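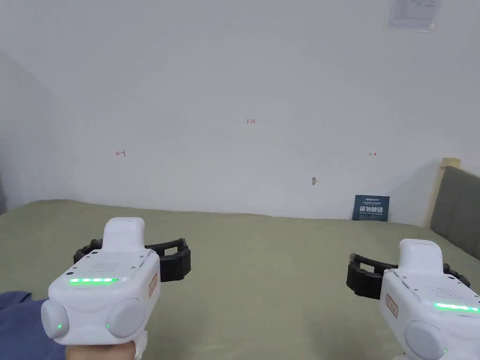

Hokum Bedroom Tasks: Frequently Asked Questions

Last updated in July. Questions about the data license are on a separate page.

What is Hokum?

Hokum is a study of how well a two-armed robot can learn household chores from people who do the chores themselves, holding a gripper in each hand. This page covers the bedroom part of the study: straightening sheets, folding blankets, and putting pillows into pillowcases. The kitchen part uses the same method but has its own results page.

Who works on it?

Jennylyn Sebastian leads the study. Demetrio Llorente runs the recording sessions and trains new demonstrators. Baldur Sveinbjörnsson wrote the training code, and Gonzalo Peñalver handles the robot tests. Questions about the paper should go to Jennylyn.

Why handheld grippers and not remote control of the robot?

We tried remote control first. It worked for pillows, but it was slow for anything with a large sheet. The operator could not feel the cloth pulling, so corners slipped out and the attempt had to be restarted. With the grippers in hand, a person feels the tension through the handle and corrects for it without thinking much about it. It also means we can record in a bedroom without bringing a robot up the stairs.

Doesn't the robot miss that sense of touch?

Yes. The robot gets camera views and the opening width of each gripper. It has no force reading in the current version. What it copies is the motion a person made while feeling the cloth, and that carries some of the information but clearly not all of it. Most of our failures on fitted corners come from this.

How much data did you collect?

We recorded 3039 demonstrations of the three bedroom tasks. Of these, 843 are sheet straightening, and the rest are divided between blankets and pillowcases. Sheet straightening has the fewest because each one takes the longest to record and the longest to reset.

Where were the recordings made?

In more than 15 bedrooms. We wanted different bed heights, wall distances, and sheet colors. An early model trained in a single room learned to depend on that room. When we moved the bed away from the wall, it reached for a sheet edge that was no longer there.

Do you tidy the room before recording?

No. Demonstrators clear the bed surface if the task calls for it and leave everything else. Notices and marks on walls, headboards, and whatever else the camera picks up stay in. Faces and readable personal papers are the exception. Those are moved or covered before the session, or the recording is dropped.

What does a demonstrator do in a session?

The demonstrator puts on the head camera, picks up both grippers, and checks that they are running. Then they hold both devices over the bed for a short time. We call this the ready pose. It gives the software a common starting point for both hands before the task begins. After that they do the chore at a normal pace and return to the ready pose when they are done.

What if the two grippers are not in view at the start?

One gripper can be partly out of view and the recording is still usable, provided enough of it is showing to place it. If either one is missing completely, the demonstrator looks down or brings the hands together and starts again. Demetrio's advice to new people is to look at the bed and not at their hands. The hands usually end up in the right place.

Can left-handed people be demonstrators?

Yes, and we would like more of them. The default model leans toward leading with the right hand, which is a direct result of who recorded the data. During training we mirror a portion of the recordings to reduce this. Mirroring helps with sheets and blankets. It made pillowcases slightly worse, and we have not worked out why.

How is a recording turned into something a robot can use?

There are three steps. We estimate the path of each gripper through the room, match that path to the camera frames, and convert it into positions the robot arms can reach. The last step removes a good number of recordings. People lean over a bed in ways that our arms cannot, especially when they tuck in the far side. If a path goes out of reach, the software first tries shifting the robot's base. If that fails, the recording is left out of training but kept in the dataset with a flag.

Which robot did you test on?

A two-armed Mekus platform on a wheeled base, with gripper ends that match the shape of the handheld ones. Matching the shape matters. In one test Gonzalo used narrower fingers, and the robot kept closing just short of the cloth.

How well does it work?

Pillowcases are the weakest of the three tasks and blankets are the strongest. The robot can usually straighten a flat sheet that is already on the bed. It does poorly when the sheet has been pulled into a heap, and it cannot yet put a fitted sheet on a bare mattress. The full results, including the failed trials by type, are in the appendix of the paper. Please use those tables and not the short video if you plan to compare against our method.

Does more data keep helping?

For blankets, the gains leveled off well before we had used all the recordings. For sheets they had not leveled off when we stopped. Adding a new room helped more than adding the same number of recordings from a room we already had. If you are planning a collection of your own with a fixed budget, we would spend it on moving to new rooms.

Can I use the grippers in my own lab?

The design files for the outer shell are available on request. The electronics come from an earlier project, Fesholm, and we do not have spare sets to lend. Eusebio Toledo keeps the parts list and can tell you which parts are hard to find at the moment.

Can I volunteer my bedroom?

We are looking for rooms with low beds, bunk beds, or a bed in a corner with walls on two sides. A session takes one afternoon. You do not have to be home, but you will need to sign a form saying which areas may be recorded. Write to Demetrio with the bed size and the distance from the bed to the nearest wall.

What comes next?

A version with force sensing in the fingers is being tested by the Aranda group, who share our workspace. Once it is ready we plan to repeat the sheet recordings in the same rooms where possible, so that the two sets can be compared directly. No date has been set for releasing that data.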